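Print this page | E-mail this to a friend

The Pidstead Bell

A short story, April 2020

Zoi Chrysikopoulos heard the bell on her very first morning in Pidstead, and she sat straight up in bed and laughed out loud. What a sound! It was enormous and slightly flat, like a cow singing in a water tank, and it went on humming in the window glass long after the last stroke.

"Who does that?" she asked at the bakery, before she'd even looked at the buns.

"Hartmut," said the girl. "Hartmut Janssen. Up the hill, green gate. He's after somebody to take over, if you've got shoulders."

Zoi had shoulders. She'd rowed for ten winters on Gurkow Lake, and she went up that hill so fast she had to stand at the green gate and puff before she could knock.

Hartmut was 80 and as thin as a rake, and he took her up the tower without asking her name. There were 61 steps, all of them different heights (he'd trodden some of them down himself, he said proudly), and at the top, in a wash of grey light and pigeon feathers, hung the bell. Somebody at the Windeck foundry had put a border of oak leaves around the lip and then, running out of room, squashed the last leaf in sideways.

"Oh, you beauty," said Zoi.

"She's a pig," said Hartmut. "Pull too early and she'll lift you off the floor. Pull too late and she sulks. Go on, then."

Zoi took the rope. It was furry with old wool where the hands went, striped red and white, and it was alive! She could feel the whole weight of the thing thinking about it up there. She pulled. Nothing. She pulled again, and there was a creak, and a swing, and then the rope shot up through her fingers and the note came down on top of them like a wardrobe.

Over in the schoolyard, Njoroge Mrema checked his watch and shook it. In the post office Yến Nghiêm stamped the same parcel twice. It was twenty past nine in the morning and the bell had never once in living memory rung at twenty past nine.

"Too early," shouted Hartmut, delighted.

She went up every day after that. She learned to let the rope rise, to breathe on the backstroke, to keep her knees soft. She had blisters the colour of plums and she showed them to everybody. By October she could ring the full evening peal with her eyes shut, and Hartmut sat on the top step with his flask and said only, "Hm," which Brian Swai, who had tried for the job himself and been flung into a beam, told her was the highest honour in the district.

On the night of the lantern supper the fog came in off the flats so thick that the fishing boats couldn't find the harbour. Zoi was halfway through a plate of dumplings. She put down her fork and ran. Up she went in her good shoes, and she rang, and rang, and that great flat glorious cow of a note went rolling out over the water, and one by one, very small, she heard the boat horns answer.

Hartmut arrived at the top some time later, holding her plate.

"They've gone cold," he said. "Shove over. I'll take the next hundred."

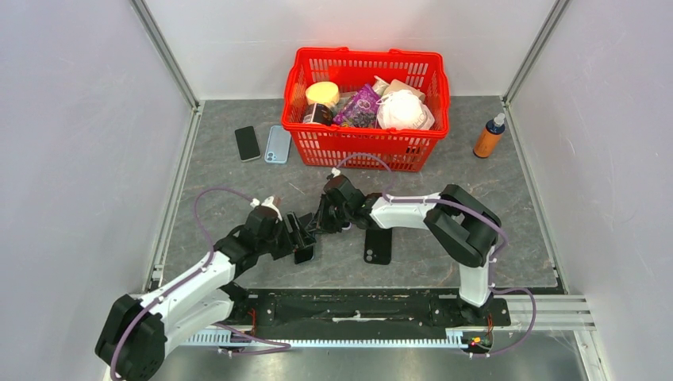
More Stories: The Antoniadis Ferry

Old Mrs Antoniadis ran the only ferry on the river and charged by the song. One verse got you across. Two verses and a chorus got your bicycle across as well, and if you could manage a harmony she'd throw in a cup of tea on the far bank. Read it in full next month!

Print this page | E-mail this to a friend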